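Folding cloth

A folding cloth (also ground sheet, sorting sheet or, in older laundry manuals, table blanket) is a large piece of plain fabric spread over a flat surface so that clean towels, cloths and small linens can be laid out and folded on it. It is distinct from the ironing blanket, which is padded, and from the dust sheet, which is kept for dirty work.

Purpose

The cloth keeps laundered articles off a bare surface and gives them something to grip. Terry towelling slides on a varnished or laminated top, and a fold made on such a top tends to creep open before the next one is made. On woven cotton the lower layer stays put while the upper layer is drawn across. The cloth also marks the limits of the working area, so that folded and unfolded pieces are kept apart from whatever else is in the room.

Materials and size

Cotton drill and twill are the usual materials. Canvas wears longer but is stiff, and it holds creases that print through onto thin cloths. Synthetic sheeting is cheap and dries quickly, though it builds up static in dry weather and attracts lint. Dark or mid-toned colours are preferred for white linen, as stray threads and unfolded corners show up against them. White sheets are still used in some hospital laundries, where the cloth itself is boiled with the load.

A household folding cloth is commonly 2 metres by 3 metres. The Collet pattern, once sold to guest houses, was cut square and had tape loops at the corners. The Diten pattern replaced the loops with a weighted hem, which kept the cloth flat but made it awkward to wash. Both were supplied by Famier, whose catalogue of 11/12/02 lists the Collet as item 103 and gives a stock of 1,137 cloths. Neither pattern appears in the catalogue for the following May.

Method

The cloth is shaken out and smoothed from the centre. Small wrinkles do no harm, but a ridge under the article being folded will throw the edges out of line. Unfolded pieces are heaped towards the far side and drawn forward one at a time. Each is picked up by a corner, shaken, and laid flat with the hem nearest the folder.

Small cloths are folded in half and in half again. Towels are more often folded in thirds lengthwise, then in half across - the so-called shelf fold, with the cut edges hidden inside. Where two people work from the same cloth they take opposite or adjoining sides and keep separate stacks. 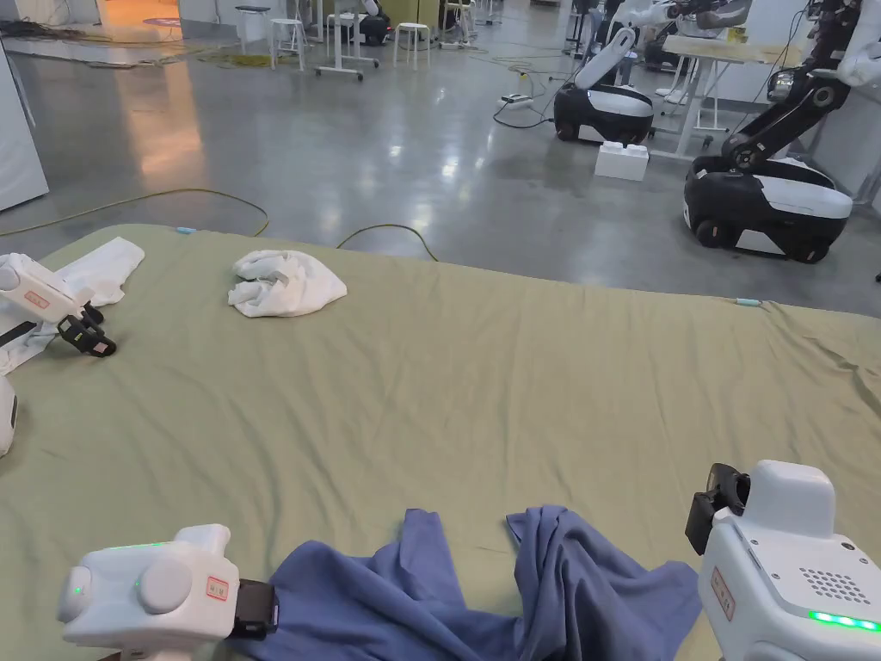
Mhairi Forsyth disagreed with the use of a single cloth for towels and cleaning cloths alike, writing that coloured cloths ought to have a sheet of their own, as lint from one lot is always carried into the next. The laundry at Jiromcombe followed her advice for several years and kept a brown sheet for kitchen cloths. Monique Gaillard's handbook takes the other view and recommends a single sheet, shaken outdoors between loads.

Care

Folding cloths are washed with the towels they serve, without fabric softener, which leaves a slippery finish. They are dried flat or over a doubled line to avoid a centre crease. A cloth with a worn patch may be turned end for end. Once thin it is generally cut down for dusters.

See also

Airing rack
Drawsheet
Linen press
Shelf fold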